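Home | Reviews | Events | Giveaways | About

Two Hours at the Zirnden Book Fair

The doors opened at 10 a.m. and by 10:04 the romance aisle was impassable. I had come with a list of 4 books and a firm budget, and I would like it noted that I kept the list.

Zirnden holds its fair every May in the old tram depot, which has wonderful light and one working restroom. Useta Press had the biggest booth and a tower of their new pirate saga, all 874 pages of it. I read the first chapter standing up. The pirate is brooding. The governess is onto him. I bought it, and my shoulder has been complaining ever since.
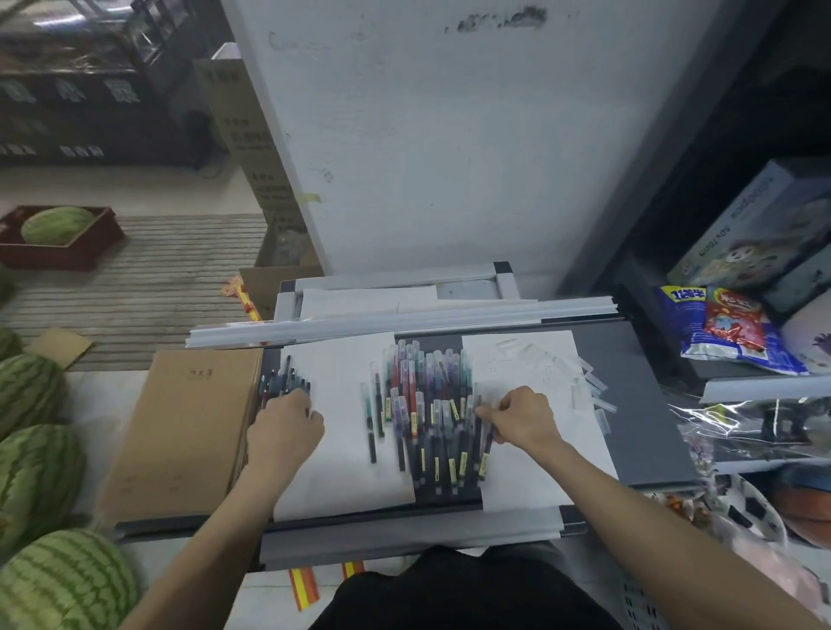
The signing line for Iglesias Books took me 17 minutes, most of them spent hearing the plot of a vampire trilogy from the woman ahead of me, including the ending. I bought that too, so I suppose she should be on commission.

Zonix, the audiobook people, had beanbags and headphones. I sat down for a sample of a Regency mystery and had to be helped up three chapters later. The duke did it, or at least he had the gloves for it.

Final haul: 11 books. Reviews to follow once I find somewhere to put them.

Recent Posts
Three Governesses, One Haunted Attic
My Most Anticipated Summer Romances
Giveaway: A Stack of Slightly Loved Mysteries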